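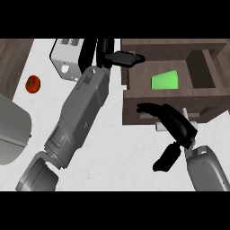 Bellow: zwei Arme für die Teeküche und alles, was Schubladen hat

Ich verkaufe das Ding hier nicht nur, ich arbeite auch damit, also lest das bitte mit der passenden Portion Skepsis. Bellow ist unser zweiarmiges System für Betriebsküchen, und in der Simulation seht ihr es an einer offenen Schublade, mit einem grünen Teil drin und einer Tomate auf der Arbeitsplatte. Genau solche Szenen bauen wir vorab am Rechner nach, bevor bei euch auch nur eine Schraube gesetzt wird!

Was sich für die Leute ändert

Bei Lonivik läuft Bellow seit Juli in der Kantine. Aldana Núñez leitet dort die Frühschicht und war anfangs ziemlich sauer auf mich (zu Recht, ich hatte die Einweisung viel zu knapp geplant). Inzwischen räumt das System morgens Besteck und Kleinkram ein, und ihr Team fängt dafür mit dem Gemüse an. Gekürzt wurde keine Stelle, aber der Dienstplan sieht anders aus: Eine Person pro Schicht betreut jetzt die Arme, und das muss man wollen. Manche mögen's, manche tauschen lieber.

Was Bellow noch nicht gut kann: klemmende Schubladen. Da stoppt er und piept, und dann muss halt jemand hin.

Technik und Lieferumfang

Arme: 2, grau, mit schwarzen Zweifingergreifern
Einweisung vor Ort: 3 Tage
Stellfläche an der Wand: 400 cm
Bestellnummer: 446
Simulation eurer Küche: inklusive, wir brauchen nur Maße und Fotos

Die Greifer kommen aus unserer Werkstatt in Mollolgate. Toshiko Sasaki kümmert sich dort um Ersatzfinger und geht auch selbst ans Telefon, wenn was hakt. Die Variante Miyazaki mit kürzeren Armen ist gerade nicht lieferbar, ich setze euch aber gern auf die Liste.

Stand der Angaben: 19. Dezember 2020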